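Travel Writing and Food Journalism
Week 7 handout: Writing about eating away from home
Tutor: Marianna Jabłońska

Reading before class: the two Pindulley market pieces in the course reader, and your own notes from the February field trip. Bring the notes in whatever state they are in. Don't type them up.

1. What the travel food piece is for

Most travel food pieces do one of two jobs. Some tell a reader where to go and what to order. Others tell a reader what it was like to be a stranger at a table. A short piece can do both, but you should know which one you are writing before you start, as it decides what you leave out.

A reader who plans to visit Trullar wants opening hours, prices and the name of the street. A reader who will never go to Trullar does not care about the street. They want to know that the soup came with a boiled egg in it and that you didn't know whether to cut the egg or eat it whole.

2. Habits from home

Everyone travels with a set of eating habits, and you usually only notice yours when they are interrupted. Meal times are the common one. Students on the Pindulley trip wrote a lot about being hungry at six, when the kitchens there open at nine. Other things that turned up in last year's notes:

Bread served without butter
Tea already sweetened
Salad arriving after the main
Paying before eating
No tap water on the table

Any of these could open a piece. Keep the tone level. If you write that the tea was "too sweet", you are comparing it with the tea at home, and the reader may not share your home. Say how it was served and how you drank it. You can still say you didn't like it.

3. Ranking and listing

Editors like ranked lists and you will be asked for them. A top 3 is harder to write than a top 10, because each entry has to carry more. Decide on one measure and stick to it. If number one is there for flavour and number two for value, the order means nothing.

Say where your list comes from. "The best dumplings in Trullar" is a claim you can't support after a weekend. "The dumplings I went back for" is one you can.

For snacks bought in shops or at the airport, write down the name on the packet, the price and the size at the time. Packets get thrown out. Last year one student lost a whole section on Bednarek wafers after binning the wrapper at the hotel and being unable to remember which of the flavours she had bought.

4. Pictures

Submit your pictures in order, with one caption line under each set.

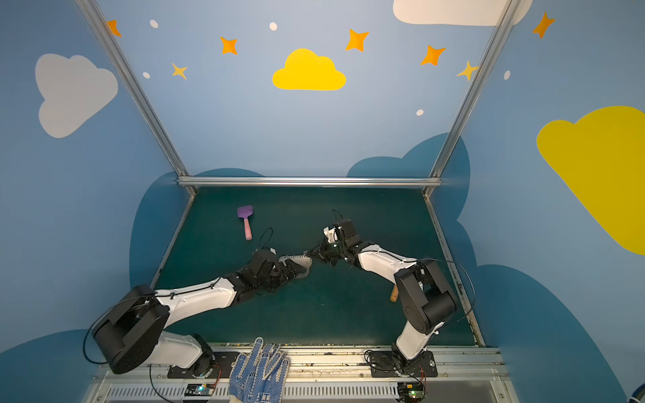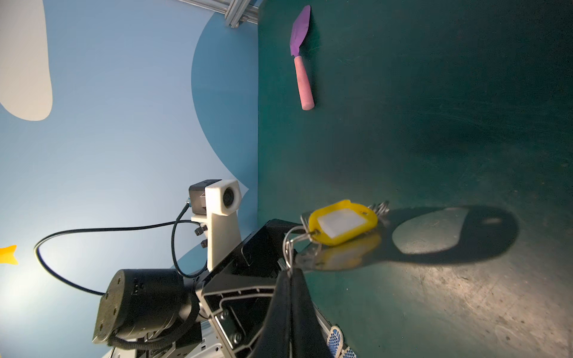
Fig. 1 (first picture): two robot arms at a dark teal work surface. Fig. 2 (second picture): a small garden trowel on the tabletop.

Captions are short and name what is there. Save opinions for the text. Label each figure by its place in the set if there is any chance of mixing them up.

5. Describing taste

Beginners reach for "delicious", "tasty" and "authentic". Cross these out in your draft and see what is left. Often the sentence is fine without them.

Try texture and temperature first. They are easier to be exact about than flavour. After that, comparisons help if the thing you compare with is widely known. Saying that Pultel, the pickled cabbage dish in reading two, tastes like a sour coleslaw gets most readers close enough. Saying it tastes like your aunt's relish does not.

Foreign words: give the local name once, explain it in a few plain words, then use it without italics for the rest of the piece. Don't explain the same dish twice.

6. Money and fairness

State whether you paid. If the meal was free or discounted, it goes in the first or last paragraph, in a full sentence. A favourable review can still be honest when the meal was free, but readers need to be told so that they can judge for themselves.

If a place was bad on one visit, say it was one visit. Small cafés have off days.

7. Exercise

Choose one meal from your field notes. Write the opening paragraph twice, first for a reader who is going there and then for a reader who is not. Keep each version under 40 words per sentence and don't use the word "food" in either. Swap with the person next to you and mark any word that depends on knowing where the writer comes from.

Drafts are due Aug 19, 2023. Late drafts will be read but not marked up.

Next week: menus, translation and what to do when you ordered the wrong thing.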